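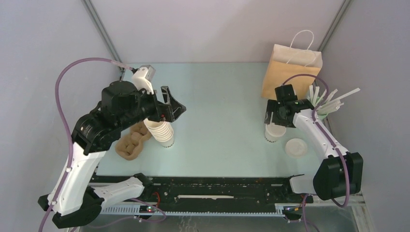
Section 5. Comparing two sets of fingers on the café task

Okay, you've got both arms bolted down and homed (if not, go back to Section 4, I'll wait). This is my favorite part of the whole setup! We're going to run the same cup job with the Skosto fingers and then the Vulau fingers, and you'll have your own numbers for both by the end of the afternoon.

Before you start

Turn both arms to half speed in the controller menu. Leave the stop button where your free hand can reach it, please, and not on the shelf behind you like I used to do.

CAUTION: Cut the air and motor power before you touch a finger screw. The fingers have a small spring behind them and it bites.

5.1 Put on the first set

1. Slide the fingers onto the carriage until they click, then snug both screws. Finger tight plus a tiny nudge is plenty.
2. Open the controller page and pick the matching finger profile. The Vulau profile has a longer reach, so if you forget this step the tips will come down into the table (ask me how I know).
3. Check the cable sleeve. Swing the wrist slowly all the way one way and then the other, and watch for any spot where the sleeve pulls tight. Add slack if you see one.
4. Press Save. It won't remember otherwise.

5.2 Set the grip force

Paper cups are the fussy ones. I start at 800 on the force slider and go up in steps of 50 until the cup stops slipping. Anything past 1,000 and you're making origami.

1. Stand one cup up by itself with open table around it.
2. Lower the gripper, close, lift a hand's width, and hold while you count to five.
3. Look at the rim. If it has gone oval, back off one step.
4. Write the number down next to the finger name. Do it now, you will not remember it after lunch.

Note: stacks behave very differently from single cups. Dwayne Park likes to grip the stack low, I like it near the rims, and we've agreed to disagree. Try both and log which one you used.

5.3 Check the wrist camera view

Bring up the wrist feed with the gripper open. You want both fingertips in the picture and a clear look at the table between them.
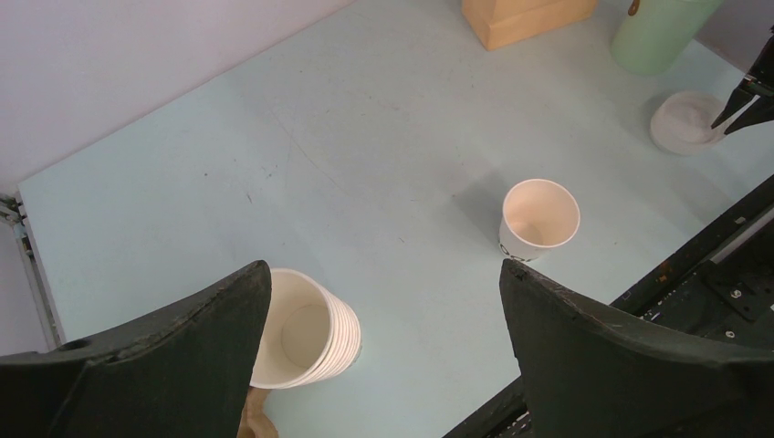 Wrist view with the gripper open: stacked cups at lower left, single cup near the right fingertip.

If one finger is missing from your view, loosen the camera mount a quarter turn, tilt, and tighten again. Then redo the camera calibration from Section 3. Yes, all of it, sorry!

5.4 Swap and repeat

Power off, change to the second set, and go through 5.1 to 5.3 again with the same cups in the same starting spots. A bent cup goes in the recycling, or your second set gets an unfair score.

Profile files for both sets were last updated 4 April 2018. If yours are from March, grab the new ones before you compare anything.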